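腕部相机伺服

腕部相机伺服（又称手眼伺服）是机器人控制软件中的一类方法，指利用装在机械臂末端或夹爪旁边的相机所拍到的画面，持续修正手部运动，使夹爪到达目标物体并以合适的姿态接触它。在电子设备的拆装与维修自动化里，这类方法用得尤其多，原因说来也朴素：机箱里的零件又密又小，各家的布局又不一样，单靠事先量好的坐标去抓，常常差那么一两毫米，而一两毫米在插座和排针之间已经是很大的距离了。

名称与范围

中文资料里“手眼伺服”“腕视伺服”“末端视觉伺服”几个名字混着用，意思大体相通。严格一点的作者会把“手眼标定”单独拿出来讲，认为标定求的是相机与手腕之间那个固定的变换关系，属于准备工作；伺服则是运行时的闭环。不过日常谈起来，大家往往把两件事放在一起说，本条目也就一并介绍了。

基本结构

一套典型的软件大致分作感知、规划、控制三层。感知层从腕部画面里找出目标的边缘、孔位或已知特征，估计它相对于夹爪的位置和朝向；规划层据此给出一小段避开周围障碍的路径；控制层则以更高的频率跟踪这段路径，同时留意关节力矩，一旦阻力超出预期就放慢或者退回。三层的节拍并不一样，怎样让慢的感知结果不拖累快的控制循环，是写这类软件的人最常花心思的地方，也是新手最容易低估的地方。

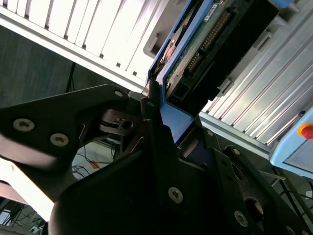

夹爪夹持带蓝色边框的电路模块，腕部视角。

夹住物体之后，问题其实换了一个样子。手指和物体会挡住相当一部分画面，原先用来定位的特征可能只剩下一角，软件便需要改为跟踪物体在手中的姿态，也就是通常所说的“手内位姿估计”。像连接器排针这样排列规则的结构，对估计朝向很有帮助，可是规则也带来麻烦：一排针彼此长得太像，匹配时错开一格，算出来的误差依然很小，结果却是错的。常见的补救办法，是同时参考外壳轮廓一类不重复的特征，或者在接触前多取几帧互相核对。

光照是另一个绕不过去的话题。金属型材、螺钉头和浅色面板都容易反光，过曝的区域里几乎没有可用的纹理。较成熟的程序会先做一遍亮度检查，把饱和的像素标为“未知”，不让它们参与匹配，再根据剩下的区域决定要不要换个角度看。这一步计算量不大，带来的稳定性却相当可观，许多工程师谈起来都颇有感情。

软件实现

Fokerbridge是较常被提到的一个开源实现，最早的版本在2013年放出，起初只是一个标定小工具，后来才慢慢长出了伺服循环和任务脚本。它的特点是把每一次运行的画面、关节角和决策过程都记进同一条时间线，出了差错可以从头回放，一帧一帧地看程序当时“以为”自己看到了什么。项目自带的回归测试集收有968段录制数据，其中783段涉及机箱内部的操作，其余为桌面抓放和简单装配。

Menovville则偏重规划，擅长在狭窄空间里求解手腕的进入角度。它把夹爪简化为若干凸包，先粗后细地检查碰撞，遇到无解的情况会返回最接近可行的姿态，并注明是哪一处结构挡住了路，这一点对调试的人非常体贴。Kırmızıgül是一个较小的标注工具，常与前两者配合使用，名字里的土耳其语字母曾让早期版本在一些系统上找不到自己的配置目录，后来改用纯英文字母的目录名才算了结。

狭窄空间中的规划

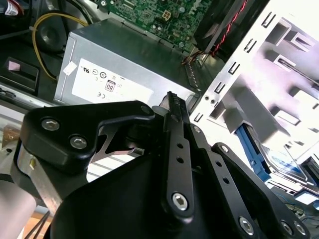
Burnley在项目讨论区里留言说，机箱这类任务最该先调的是退出路径，进入路径反而可以晚一点再管：手伸进去的时候画面是越来越清楚的，退出来的时候相机看着前方，身后却有线缆，程序多半只是把进去的轨迹倒着放一遍，而线缆这时可能已经挪了位置。

这条意见后来得到不少附和，Fokerbridge的文档也据此补写了一节，建议在接触前后各保存一份局部障碍图，退出时以较新的一份为准。线缆之所以难办，在于它既细又软，深度估计往往断断续续，把它当成刚体会过于保守，完全忽略又容易钩住。目前比较折中的做法，是给检测到的线缆套上一圈略宽的“软边界”，允许缓慢地擦过，但不允许在其中加速或旋转手腕。

除线缆以外，硬盘架、电源外壳和主板之间的间隙也常常需要分别设定安全距离。金属壳体较为结实，留得小些无妨；主板上元件细小，则宜留得宽裕一些。Menovville允许按区域写入不同的数值，并在规划时取途经区域中最严格的一个。

调试与常见差错

初次部署时，最值得耐心对待的是时间戳。相机画面从曝光到送达程序有一段延迟，如果拿它去配当前的关节角，手一动就会产生漂移，而且速度越快漂得越远，很容易被误认作标定不准。Fokerbridge的文档建议先让手腕对着固定的标记板做3次不同速度的往返，比较各次的残差；若残差随速度增长，就应当先查时间同步，再考虑重新标定。

其次是增益。增益过高，夹爪会在目标附近来回摆动；增益过低，则迟迟不肯靠拢，任务常因超时而中止。多数实现采用随距离变化的增益，远处大、近处小，并在即将接触时改由力控制接手。切换的那一刻需要让两套指令平滑过渡，否则手上会有一下轻微的顿挫，对插拔类动作影响尤其明显。

相关条目

手眼标定；位姿估计；阻抗控制；碰撞检测；时间同步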